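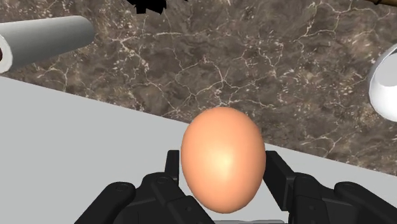 Olga Simões told him the hens at Skiltholm had stopped laying the night the bell rang, and that every house on the lane would say the same.

Robles had been to every house on the lane. Two of them kept no hens.

"Who heard the bell?" he asked.

"My sister."

"And where was she?"

"In Gredach, that week. But she hears well."

He wrote it down. The church had sold its bell in August to pay for the roof, and he had seen the receipt himself: 2,899, signed twice, once by someone who couldn't spell Skiltholm. You can't ring a bell that has gone off on a truck. He said so.

Olga went on wiping the table. "That's what the last man said."

"What last man?"

"From the paper. He stayed 13 days and paid for the room up front."

Robles knew the paper, and it had never paid for anything up front. He asked for the man's name. She pointed at the guest book by the door, where the page had been cut out very neatly along the fold.

"Mice," said Olga.

He put his pen away and asked what she charged for the room.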